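The lid, the latch and my own silly fault

June 25, 2026

So I promised Kanokwan I'd write up the briefcase business, mostly because she's tired of hearing me tell it over lunch and getting a different bit wrong each time.

Quick recap for anyone who doesn't follow my ramblings: I've spent the spring in the robot room at Laur, trying to get two arms to open and shut an aluminium case. It sounds like nothing. You do it with one thumb while holding a coffee! But a lid is a horrible thing for a robot, as it weighs next to nothing until you push it the wrong way, and then it drags the whole case along with it.

The fault first showed up on run 66. The right arm came down to take hold of the lid, got to the rim, and carried on going. Not fast, just a slow, steady lean, like someone resting on a gate. The case skidded sideways, the gripper slid off the metal with a squeal I can still hear, and I hit the stop button so hard that I hurt my wrist (yes, really, and yes, it went in the accident book). The arm had gone 11 millimetres further down than it should have. It doesn't sound like much until you picture a finger under there.
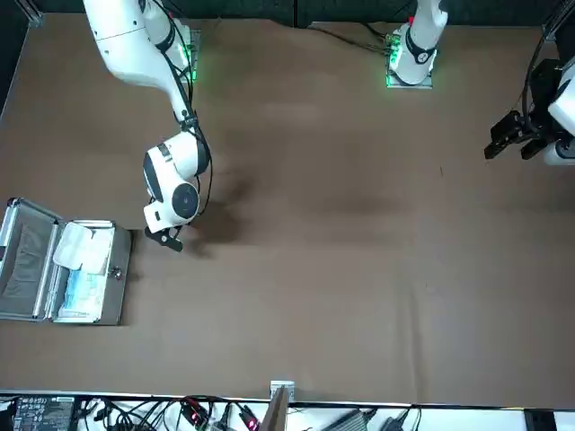
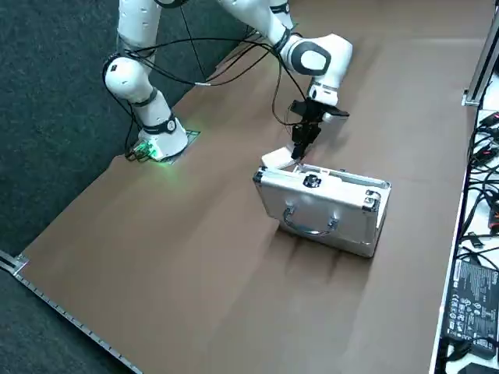
One arm and the case on the brown table.

Anyway, the hunt for the cause. I blamed the cables first, because I always blame the cables, and spent a whole morning re-clipping them and wiggling connectors. No change whatsoever. Then Venkatesh went through the logs and asked, very politely, what I'd set the contact force limit to. I said the same as always. He turned his laptop round and there it was: 97 newtons. I'd raised it back in December for a completely different job, pushing stiff plugs into sockets, and never put it back. Every lid run since had been using a limit meant for shoving things.

I went rather quiet after that.

What bothers me more is that the first 65 runs looked fine. The case had been sitting where the arm expected it, so the limit never came into play. On run 66 I'd put the case back a touch out of place, the arm met the rim early, and it did exactly what I'd told it was allowed.

We've changed a few things. The limit now lives with the task, so it can't wander over from another job, and the arm won't start if the number is missing. Dumisani also made us move the stop button to the side you naturally stand on, which I grumbled about for a day and now wouldn't be without. And hands stay off the table until both arms are parked, even if you only want to nudge the case a tiny bit. I was the worst offender there, I'll admit.

We're still getting the odd skid when the lid comes up crooked, but the arm gives up and backs away now, which is all I wanted. Rosário thinks a rubber mat under the case would sort out the rest. I think it'll hide the problem. We've got a packet of biscuits riding on it, and the mat is on order.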